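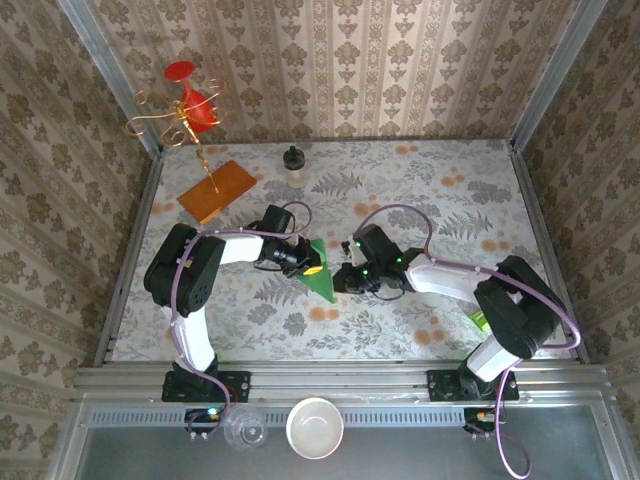

Setting the Table: Does a Patterned Cloth Help or Hurt?
Student project report, Interior Materials and Display
Haiyan Xue

1. Why I picked this

Our course reader says that a patterned tablecloth "ties a setting together." It says this twice and gives no evidence either time. Shop displays seem to follow the same rule, and so do most of the home blogs I read in January while I was looking for a topic. I wanted to know if people find things more easily, or like a table more, when the cloth has a print on it. My guess at the start was that they don't, and that the rule survives because plain cloth looks dull in a catalog.

I should say that I went in wanting to prove the rule wrong. My adviser wrote "careful" next to that sentence in my proposal, and she was right to.

2. The table and what was on it

The cloth is pale, with gray fern fronds and leaves and small dotted flowers in an orange-peach color. The walls on three sides carry a damask paper in beige and gray. Put together, that is two prints of very different scale and style, and every book I checked would call it a risk. To my eye it works better than it should. The grays are close enough that the fern print and the damask read as relatives. The orange-peach flowers have nothing to answer them in the wallpaper at all.

The objects for the display were:

A rectangular wooden block, orange-brown, set at an angle near the rear left.
A gold-colored wire candle holder with curling scrollwork and a red glass cup.
A small bottle with a black cap, near the back edge.
A green triangular piece, like a flat pyramid.

A clear plastic cup and a white bowl stayed on the gray shelf along the front and were left out of the test.

3. What I did

Twelve classmates took part. Each one looked at the table for 6 seconds, turned away, and wrote down what they remembered. Then they did it again with the printed cloth swapped for a plain off-white sheet. Half of them got the plain sheet first. After both rounds they gave each table a score for how much they liked it. I did not tell them what the project was about, although I believe at least two of them had seen my proposal on the shared printer.

4. Results, such as they are

The candle holder was remembered by every person on both cloths. This tells us very little. A red cup on gold scrollwork would be remembered on top of a haystack.

The bottle is more interesting. More people left it out when the printed cloth was down. It is small and its body is translucent, so whatever is behind it shows through, and I think the print swallowed it. The block did well on both cloths, probably because its color is warm and it is set crooked. The green piece came up in most lists under several names, including "tent" and "cheese." I accepted all of them.

On liking, the printed cloth scored higher. The gap was small, and with twelve people I would not bet lunch on it. One person wrote that the plain sheet looked "like the table was waiting for paint." Another said the ferns made her tired. Both comments were more use to me than the scores.

5. Problems

The first is size. The Belhaj survey we read in class used 182 people and still hedged its main finding. The Hotwood display guide claims its advice comes from 1000 customers but does not say what they were asked, so I have not used it as support for anything here.

The second is that I only had one printed cloth. If the bottle gets lost against fern fronds, would it get lost against stripes? I can't say. The Cloluren method sheet asks for at least two patterns per test, and I skipped that because the second cloth I ordered came from Brokbridge in the wrong size and hung off the table like a bedspread.

The third is that memory and liking are different questions and I crammed them into one session. People who had just struggled to remember the bottle may have scored the cloth down out of annoyance. I would split the two next time.

6. What I would claim

I would claim that a busy print may hide small see-through objects, and that strong color survives nearly any cloth. I would not claim that the printed cloth "ties a setting together," since none of my questions measured that and I'm still not sure what it means. Three people used the word "cozy" for the printed table. If that is what the reader had in mind, it should say cozy.

The plain sheet has gone back to the linen cupboard with a note on it about the ink stain.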